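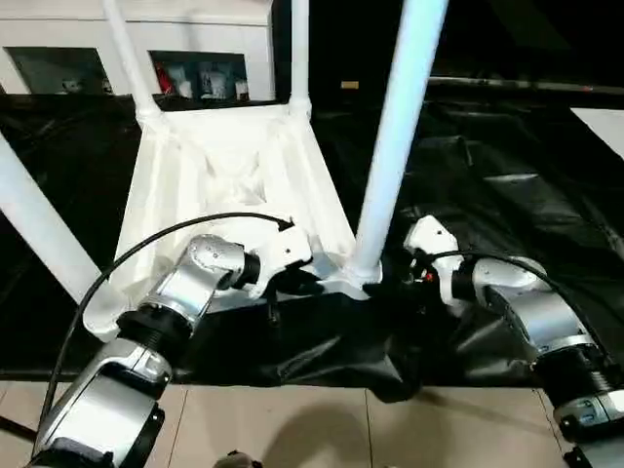

Sarkard GC-16 Heavy Duty Ground Cover
Manufacturer: Lavoie
Part number: GC-16-BK
Availability: In stock, ships from Burkimgate warehouse

Overview

The GC-16 is a coated polyethylene sheet for covering floors and bare ground during assembly, painting, storage and light repair work. It is supplied folded, with a hemmed edge on all sides. The sheet has a woven core coated on both faces. Either face may be placed up.

The cover is intended to lie flat under a load. It is not rated as a roof cover, a pond liner or a fall protection product. For overhead use, see the Sarkard RC series, which has closer grommet spacing and a heavier hem.

Specifications

Material: woven polyethylene core, polyethylene coating both sides
Color: black
Thickness: 16 mil
Cut size: 10 ft x 13 ft
Finished size: up to 5 in. less than cut size in each direction
Hem: heat sealed, rope reinforced
Grommets: aluminum, one at each corner and at regular spacing along each side
UV treatment: yes, both faces
Flame retardant: no
Packing: folded, five per carton

Finished size is smaller than cut size because material is turned under to form the hem. Order by finished size where the sheet must reach a wall or curb.

Fold lines

Sheets leave the factory under compression and will hold their creases for a time after unpacking. Creases do not affect the coating. Where a flat surface is needed, open the sheet fully and leave it indoors at room temperature overnight before weighting the corners. Do not use a heat gun or iron. The coating softens well before the core does and will bond to itself at the folds.

In cold storage areas the sheet stiffens. Bring cartons indoors before opening them. A sheet unfolded while stiff may show white stress marks along the creases. These are a surface effect and are not covered as a defect.

Use on finished floors

Sweep the floor first. Grit held under the sheet will scratch wood, vinyl and polished stone when loads are moved across it. On new hardwood, check with the floor finisher before covering; the sheet does not breathe, and some finishes need several weeks of open air to cure.

The coated face is slippery when wet. Mark walkways or lay a textured runner over the sheet where people will be passing. Do not place ladders on it. Slide nothing with a sharp foot or exposed fastener. Appliances and cabinets should be set down on scrap board and lifted off the same way.

Chemical contact

Suitable for short contact with latex paint, water, mild soap, motor oil and most water-based adhesives. Wipe up gasoline, paint thinner, acetone and brake fluid at once. Extended contact with solvents will swell the coating and may cause color transfer to the floor below.

Cleaning and storage

Hose off or wipe with mild soap and a soft brush. Do not machine wash. Dry both faces before folding. Store away from rodents and direct sun. Small punctures can be closed with Sarkard seam tape (part ST-5), applied to both faces over a clean, dry area.

Ordering

Sold singly or by the carton. Cut-to-size orders are available from the mill roll and carry a 3,000 sq ft minimum. Cut-to-size sheets are not returnable. Freight on mill orders is quoted separately.

Replacement note: the GC-16 replaces the Cinow 1600 sheet, which has been discontinued. The material and thickness are the same. Grommet positions differ, so existing tie-down layouts should be measured before reordering.

Related items

ST-5 seam tape, black
Sarkard ball ties, bag of 25
Sarkard corner weights, pair
RC series roof cover

Page revised 3/6/25. Specifications subject to change without notice.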